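Notes > Work > The cup station

Home Archive Work Notes About Contact

Two arms and a stack of cups

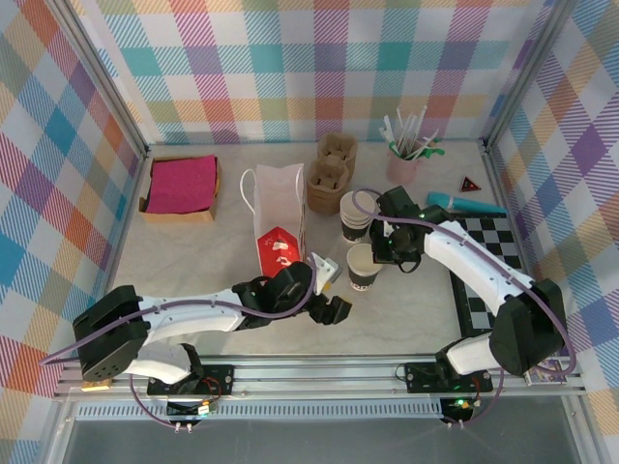
Photo: Trerard Coffee, prep room

I've worked the takeout side at Trerard for long enough to be suspicious of anything that arrives with a launch email. The one in June said the new cup station would "give time back to the team." I read it standing up, at 5 in the morning, with a sleeve of lids under my arm.

The idea is simple enough. Office orders get packed in the back: cups, carriers, straws and stirrers, a gift bag if the customer has paid for one. Odelix makes the software, and a pair of arms on a rail is supposed to do the fiddly part, picking up paper cups and setting them where they need to go. The plaid walls were somebody's choice and I've grown fond of them.

My trouble is with the arithmetic. On a busy Thursday we pack 200 cups before lunch. The sales sheet says the station can handle 321 in a shift, and maybe it can, if every cup comes off the stack cleanly. Paper cups stick together. Anyone who has worked a counter knows the little twist you give the bottom one, and you learn it in your first hour without being told. Getting a gripper to do it has taken most of the summer.

So what has changed for us? The packing job used to be where you went when your feet hurt or a customer had been awful. You could stand back there for half an hour, fold bags, talk to whoever was on dishes. Now the person in back is "attending." You fill the stack, you put the carriers within reach, you clear whatever has tipped over, and you press resume. It's less work, I'll grant that. It's also duller, and you can't wander off, which was half the point of going back there.

Hours are the part I keep asking about. We were told no shifts would be cut. Then the Sobczak Street store, which got its station before ours, stopped replacing people who left. Is that a cut? The manager says no. The people still there are covering the register and the back at once, and they'd probably give you a different answer.

I don't hate the thing. My wrists are better than they were last year, and the night crew at the Rutodow warehouse would love some help with the 100-count cartons, which are heavy and awkward and always on the top shelf. Notice that lifting those is still done by a person.

There's a review meeting next month and I've asked for the shift numbers from both stores, before and after. If I get them I'll post what I can.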